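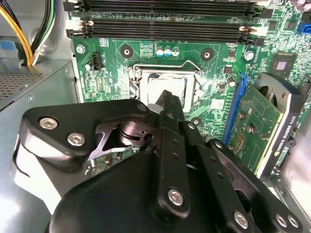
Skileveo Community Desk: PC and Console News

I lost most of last night to Fanorum, so forgive the typos. Patch 3247 went live in the evening and I figured I'd log in, check the new fishing rods and go to bed. Yeah, no.

The big thing is the ferry. If you've played for any length of time you know the ferry to Pavia, the one that makes you stand on deck for ages while the same gull flies past (I swear I know that gull personally). You can now skip the crossing once you've done it 2 times on foot. There's a small bell next to the captain. Ring it, pick your dock, done!

Skipping does cost you 20 coins, and the forums are already arguing about it. New players will feel that more than I do, and I kind of get the complaint, but I'd have paid double.

Also in the patch: storage chests finally sort by type, the lantern quest no longer breaks if you sell the lantern first, and Koyama the blacksmith has a proper repair menu. You used to have to talk to him once per item. Once per item! I had a whole evening ritual built on that and I won't miss it.

I asked Mitra Shokri, who runs our Fanorum guild, what she thought. "The chest sorting is the real headline," she told me. "I've got 1547 mushrooms in there and I could never find the rope." Fair enough.

One warning before you update. The patch resets custom key bindings, so write yours down or take a screenshot first. I didn't, and I spent my first boss fight opening the map over and over while a swamp troll sat on me.

The console version gets the same changes in March. I'm still poking at the fishing rods and will post my notes in the guild thread once I catch anything bigger than a boot.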